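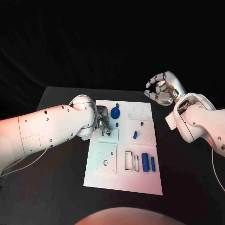 Kolbrún Eskildsen told us the civic medal is a thank-you for keeping quiet, and that she would vote to scrap it tomorrow. She was the bluntest of the 14 residents of Brandby who answered our questions, and we began by thinking she was unfair. By the end of October we were less sure.

Civic honours in a small town: who gets them?
Project report, local government module
Farzana Jayawardena and Elango Gounder

We read the town council minutes for every year in which the medal was given. It has gone to 10 people. Of these, 9 had sat on the council or been married to someone who had. The rules say any resident can be put forward, but the form is kept at the town hall desk and we had to ask for it twice. 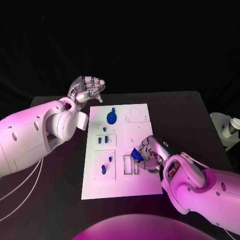 Page last changed: October, 16:40

Grímur Mikkelsen, a former councillor, defended the record. Long service is hard to measure, he said, and councillors at least leave a paper trail. We accept the second part. The minutes give a reason for the award in only 3 cases, and one of those reads "for his many years".

We also wrote to Plevbridge and Hjaltested, which have similar medals. Plevbridge publishes its nominations, including the failed ones. Hjaltested did not reply.

Our sample is small and people with a grudge are more likely to answer, so the interviews should be read with care. The minutes are stronger evidence. Emerson Medeiros suggested we compare attendance at the ceremony with turnout at elections, but the council keeps no list of guests and we dropped the idea.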